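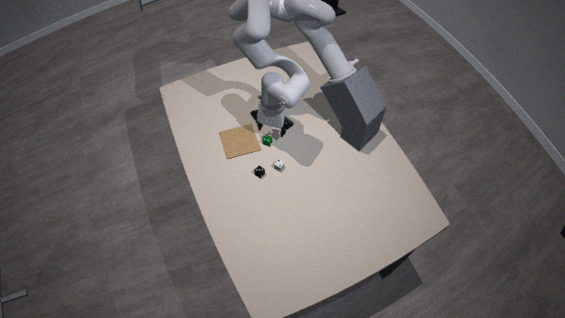 Cillow Bench in the simulator: white arm, two-finger gripper open above the green die.

Cillow Bench — a simulated work cell for comparing grippers and cameras

Cillow Bench is a ready scene package for teams who must choose a gripper or a camera position before they buy the hardware. You load your arm model, attach the gripper you want to try, and run the same pick task again and again under the same light. The package is made by Rolatgate and is now in its third release, which came out in May.

The standard task is called Dice and Board. Three dice in green, white and black are placed close together, next to a flat tan board. The gripper must take the named die and put it on the board without moving the other two. It looks simple, but small dice are a hard test for wide fingers, and the shadow of the arm makes trouble for many color detectors.

Camera positions

Two kinds of view are included. The wrist view looks along the fingers to the table, and the room view is taken from a distance. Both are recorded at the same time, so you can compare them for one and the same attempt.
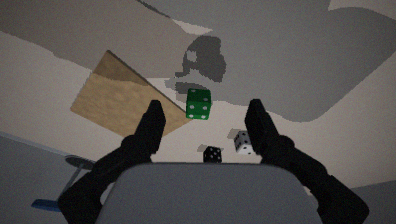 With the wrist view you should pay attention to what the gripper itself hides. A die which is near to a fingertip, or low and close to the palm, is only partly visible, and a detector that was trained on clean pictures will often lose it. For this reason we let the user move the wrist camera in seven steps and save each step as a profile. Image grain can be set separately for every camera.

In our own comparison we made 1000 attempts with the Ongart parallel gripper and the default wrist profile. The correct die was placed on the board in 91 percent of them. Most of the failures came from the black die. Your numbers will be different if you use another controller, so please run the baseline first.

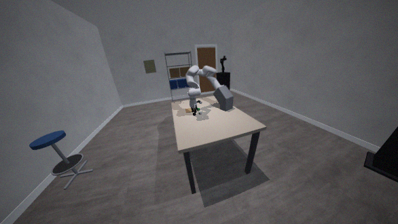 Room view of the full cell, with the arm mounted at one end of the table.

What is in the package

Scene file with table, room and furniture
Dice and Board task, 1063 start layouts
Gripper adapters for Ongart and Bindura models
Controller interface for position and velocity mode
Score sheet export as a plain table

The Bindura adapter is still new. Opening width is correct, but the finger friction must be set by hand — we are working on this.

Licenses are per team and include one year of updates. For questions about adapters or your own gripper model, write to Saranya Venkataraman in product support.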